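The Big Bedroom Sort-Out

Gallery - January 15, 2018

I always say I'm going to do the wardrobe before Christmas and I never do, so every January I end up with the entire contents of it on the bed and nowhere to sleep until it's finished. (It's quite a good incentive, I recommend it.) This year I did it properly, over 3 evenings, with the heating on and a pot of tea going the whole time.

The rule I set myself was that everything had to come out. Scarves, belts, the odd bits of fabric I keep for mending, the holiday things that live in the bottom drawer all winter. Last year I cheated and only did the top half, and by March you couldn't shut the doors again!

A few of you asked after the last gallery how I decide what stays, so before the picture I'll tell you how it goes in our house. Anything I've worn since last summer goes straight back. Anything I haven't goes on the bed, gets spread out flat so I can look at it in decent light, and then I have to say out loud what I'd wear it with. If I start mumbling, it goes in the charity bag. I felt very silly the first time but it does work, and I got rid of two cardigans that way which I'd been moving from shelf to shelf for years.

Storage-wise I haven't bought much. I had a couple of the Flakotard zip bags left over from when we moved and they've done for the winter jumpers. The Vindance hanging shelf is still going strong, though I've turned it round so the stiff side faces the wall - it sags less. I did look at the Teter under-bed drawers but our bed is too low for them, so if anybody knows of something flatter please tell me. I measured twice and was cross both times.

Black things are always the worst job. I own far too many of them, they all look the same in a heap, and you can't tell what's what until each one is on the bed by itself. I did those last, on the third evening, on top of the cream printed sheet.

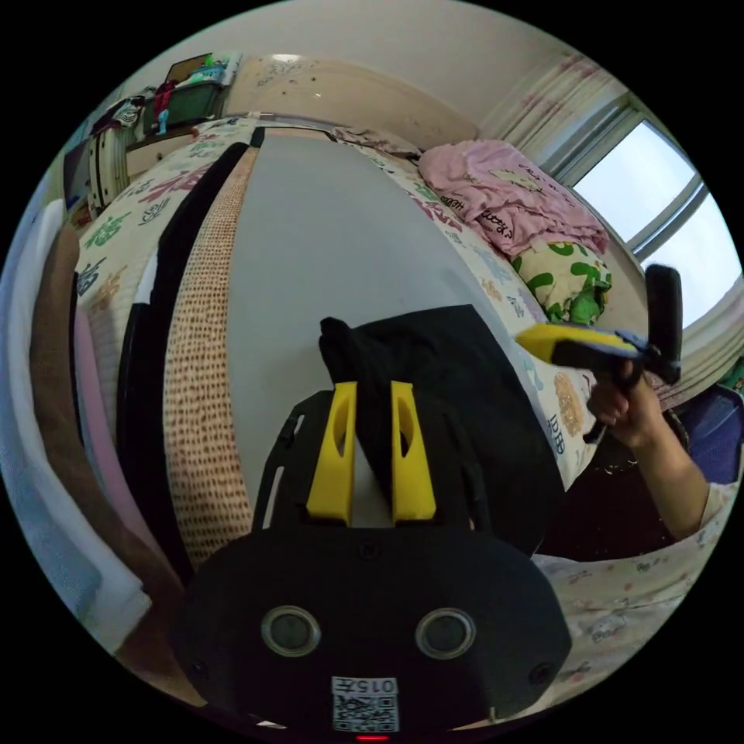
One piece of black cloth, still bunched up at one end, on the long grey surface with the tan patterned strip down the side. Plenty of leaves and bits of colour on the sheet, too, which cheers the job up no end.

Ka-ming Hsu wrote in to say that black fabrics should be folded inside out, so that any fluff or fading ends up on the side you don't see, and that it's worth keeping them well away from towels. I'd never thought of the towels! Mine have been shelf neighbours for as long as I can remember, so that might explain the state of my good trousers. They've been moved to the far end now, next to the pillowcases.

Still to do: the shoes, the hat box, and the Zaki basket on the landing that has become a home for single gloves. I'll put those up when I've got the floor back. If you've had a go at your own wardrobe this month, leave me a note underneath and tell me which drawer you're avoiding.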